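FOR IMMEDIATE RELEASE
4 June 2025

Tarlow opens a cable library, and your tangled drawer is invited

TARLOW - I have a confession to make. Until last winter I kept every cable I'd ever owned in one big drawer, and whenever I needed one I pulled on whatever end was sticking out and hoped for the best. If your home or office has a drawer like that, I think you'll like what we've been up to at Lonix.

We're opening the Lonix Cable Library in Tarlow, in the old Grarkine building, and it works pretty much the way a book library does. You come in, tell us what you're trying to plug into what, and go home with a cable that fits. Bring it back when you're done, or keep it and drop off one you don't use. Borrowing is free for anyone who lives or works in town.

We're starting with 758 cables, all of them donated by people cleaning out closets, garages and back offices (thank you, all of you, and especially whoever sent the box with the cookie tin in it!). Of those, 408 are power and charging cables, and the rest is a wonderful mix of network, video, audio and printer leads. Each one gets wiped down, tested, coiled and tied before it goes on the shelf.

The coiling is the part I've fallen in love with. We make long, narrow loops so a bundle slides into a shelf slot standing up, then put one tie around it and leave an end free so you can see what you're getting. It takes a little practice - my first ones looked like bird nests - but once your hands learn it you'll be doing the vacuum cleaner cord too. 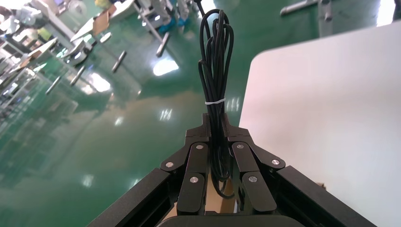
A black cable in long loops, held together with a thin white tie.

The shelving is our own Öberg rack, which we designed for small offices and then rebuilt with deeper slots for the library. It has 18 rows, sorted by what the cable does, with the short ones up top and the really long extension leads down by the floor. Labels go on the rack and on the cable, so if something wanders off to the wrong row we can walk it home again.

We'll also have a coiling table open to everybody during library hours. Bring your own mess and we'll sort it out together! The first 100 visitors get a starter pack of reusable ties and blank labels to take home.

Donations are welcome any time we're open. Please leave out anything with cracked insulation or bare wire, and tape a note to the odd ones if you remember what they came with. In October we plan to add adapters and power bricks, so hang on to those for now.

Press visits and photo requests can be arranged through the Lonix front desk in Tarlow.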